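**Ticket 3697 – Hollmann mixer, hot side dripping**

Me again! The drip's back on the hot side, and I only fitted the new cartridge on 4/29/24. I've tried a second washer and a good clean with vinegar – no change. The chrome two-handle one is the model I mean:

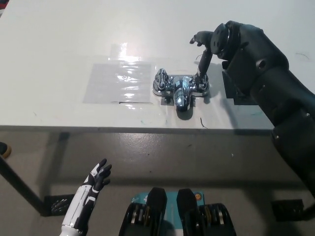
## Update

Prament sent part 3411, but my old one is 8 mm shorter, so it won't seat. Could you check with Urmont which one fits? I've left the hot feed off for now.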